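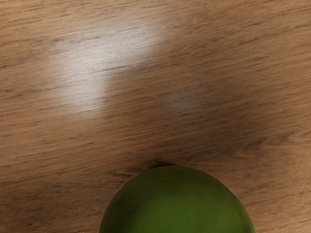 Travel > Days Out > Orchards & Markets

Citrus open day at Tarnen

March
By Agustina Arancibia

Print this page | E-mail this to a friend

I had been meaning to get out to the Tarnen glasshouses for years, and I kept missing the open day by a week or so. This time I wrote it on the calendar in red, packed a sandwich and caught the early bus from Kandlow (two changes, and the second one leaves from the far side of the station, so don't dawdle like I did).

The gates open at 10 and there was already a line down the lane. Entry is 12 dollars, which gets you the tour, a hot drink and a paper bag you can fill from the seconds bin on the way out. I went straight for the bin, of course, and was told very nicely to come back later!

Our guide was Algirdas Dambrauskienė, who runs the grafting side and talks at about the speed I walk. He took us through the propagation house first. I always figured you grew a lime tree from a lime seed and that was that, but most of theirs are budded onto a tougher rootstock. He did one while we watched — a little T-shaped cut, the bud slid in, tape around it — and it took him less time than it takes me to find my glasses. Then he let a boy of maybe nine try it, and the boy did pretty well.

The main house is the one everybody comes for. They have 237 kinds of citrus in there, all in big tubs on wheels so they can be shuffled around when the weather changes. The smell when you walk in! Orange blossom, mostly, and damp soil. I had my coat off in a minute. I liked the finger limes and a lumpy old citron by the door with thorns as long as my thumb. The kumquats were past their best, or so the lady next to me said, though she ate plenty.

After that there was a tasting in the packing shed. Slices on plates, toothpicks, a pitcher of water between rounds. My favorite was a sweet lime they call Bollby, very mild, almost like drinking flowers. My bus neighbor hated it. We both agreed on the Tesfamariam marmalade, which is made in the kitchen behind the shed and has a bitterness that creeps up on you. I bought two jars and wish I'd bought more.

A few gripes. The café ran out of soup before one o'clock, and the path to the lower house is steep and was muddy, so wear real shoes. The restrooms are in the upper lot only. I also could have used a longer stop in the grafting room and a shorter film about irrigation, which went on for almost 2 hours if you believe my feet.

I did get back to the seconds bin in the end. Mostly lemons by then, a few limes at the bottom. The last bus to Kandlow goes at 5:12 and it doesn't wait. If you want a tree, they take orders at the desk by the gate, but you pick it up in the fall.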